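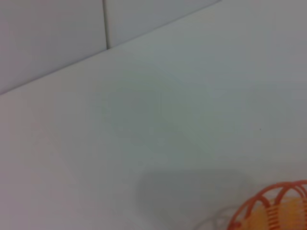

Wrist view over the white worktop, with an orange coiled plastic piece at lower right.

Eris Tabletop Arm
Household and light bench chores

Overview
Can a machine tidy up after you yet? Some of it, yes, and we think that's pretty wonderful! Eris is a single arm that clamps to the edge of a table and picks up, sorts and puts away small things. It won't clean your kitchen. It will clear a tabletop of toys, pens, clips and packaging while you get on with something else, and it does that well enough now that we're happy to put it on a page with a part number.

What's in the box
Eris arm with table clamp
Forel two-finger gripper, fitted
Wrist camera, fitted
2 sets of soft finger pads
Power supply and cable
Printed setup card

The Strand base plate and Butia sorting trays are sold separately.

What it does well
Blocks, cups, bottle caps, markers and small boxes are all easy going. Give Eris a tray for each kind and it will work across the table until the surface is clear, then go back to its rest position. On the shop floor the same routine handles bagged hardware and molded parts, and it's very good at the dull end-of-shift job of getting everything back in its bin.

Plain, pale worktops give the best results. The wrist camera finds a bright object quickly against white, even when only part of it is in view, and the arm will shift over for a better look before it reaches. Soft shadows used to be a nuisance – older software would sometimes go after a dark patch as if it were a thing to pick up – and the January update made a big difference there.

What it can do on a good day
Coils, springy toys, loops of cord, anything that changes shape when you touch it. We love testing these because they're so hard! A plastic coil can be gripped by one loop and leave the rest behind on the table, or stretch as the arm lifts. Eris now looks again after each lift and tries a second grip lower down if the piece is still touching the surface. It gets there often enough to be fun to watch, but please don't plan a production line on it.

Clear plastic is in the same group. A see-through lid on a white table is tough for the camera, and a sheet of colored paper underneath helps a lot.

What it can't do yet
Fold laundry
Wash dishes or work near standing water
Wipe a surface (it has no sense of when a spot is gone)
Open drawers or doors
Pick up anything flat and thin, such as a coin or a playing card

We get asked about laundry more than anything else. We're working on it, and we'd rather show you a towel folded properly than a video with the slow bits taken out.

Specifications
Mounting: clamp or Strand base plate
Gripper: Forel, two fingers, replaceable pads
Camera: color, wrist mounted
Setup time: 15 minutes
Preset chores: 9
Warranty: 2 years

Setting up
Clamp the arm to a steady table, plug it in and follow the card. Even room light is best – a strong lamp on one side throws hard shadows and slows things down. Wipe the wrist camera with a dry cloth before the first run. Keep hands clear while the arm is moving, and use the stop button on the base if you need to reach in.

Page updated 13th June.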